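Hello again from the play shop shelf! It's been a busy month for the pretend food crates, and if you borrowed one over winter you'll know why I'm writing. Bits go missing. The Jondcombe crate came home with 36 pieces in it and a real mandarin (quite an old one, thanks for that).

So I've been having a big sort. Hatice Yazıcı lent me a hand with the washing, and we've settled on warm soapy water and an old toothbrush for the grubby corners, then everything out on a tea towel overnight. Please don't put the fruit through the dishwasher, the colours go chalky and the little stalks come off.

A few favourites have been loved to bits, so we're after replacements. Peaches, capsicums, anything a three-year-old can get a whole hand around. Kyu-ri Son has already dropped off 2 bags from her garage, you legend! If you've got some sitting in a cupboard, bring them along any time before December and I'll find them a crate.

One more thing, and I know I go on about it: tip the lot out on a big clear table before you pack up. Pale tabletops are best, because a red or orange piece jumps right out at you, and it takes nearly 5 minutes if the kids help (longer if they help a lot).
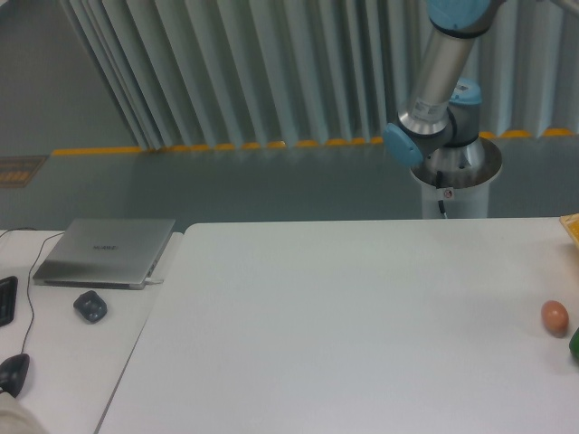
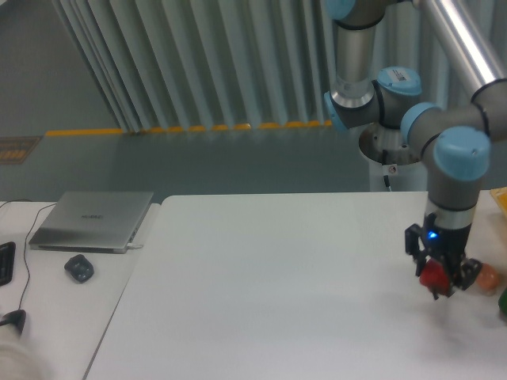 ## Crate returns

Pop them back on the bottom shelf with the lid clipped, and tell Cathal Ó Briain if anything's cracked.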